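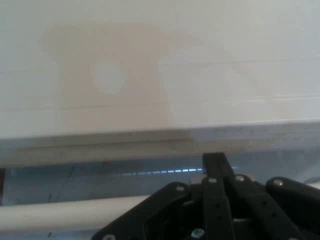 Tan patch on the white panel, paler spot left of center

Skurkside Neighbors > Local Politics > Clinic levy: who's voting yes in November?

tillk
2 Jun 2021
I read the whole county proposal last night (all 186 pages, coffee helped) and I'm so excited about this one! If the levy passes, the Parno clinic stays open evenings and takes walk-ins whether or not you have coverage. I've wanted this since I moved here. Who else is in?

socorro_c
Yes from me! My sister makes a little too much for Medicaid and the cheapest plan she found has a deductible that makes her laugh out loud. Evening hours would be huge for her.

D. Diekmann
I'm a no for now. I run a small shop, and my share comes to about $800 a year on the building. I already pay toward my four employees' premiums. Why am I paying twice?

tillk
Fair question, Detlef, but your people would be able to use the clinic after work too. Page 40-something has the part on small employers, it's really worth a look!

D. Diekmann
I looked. It says the county "may" offer a credit. May is a long way from will.

nilmini_j
He's right about that wording. I asked at the Dotari meeting and they said the credit gets decided after the vote. I'm still a yes, and a loud one, but I'd love to see it settled first. You can send written comments to the county clerk, and short ones are fine!

Annelore B.
Can someone tell me if dental is in it? The flyer says yes and the proposal says "as funding allows."

nilmini_j
Kids' dental is in from the start, adults only if there's money left over. The flyer is wrong, and I told them so.

Annelore B.
Thanks. Then I'm leaning yes, with some grumbling about my own teeth.

socorro_c
Detlef, if they put the credit in writing would you switch?

D. Diekmann
I'd think about it. Put it in writing and ask me again.

tillk
I'll take it! Sending my comment to the clerk tonight, and the credit is going in the first line.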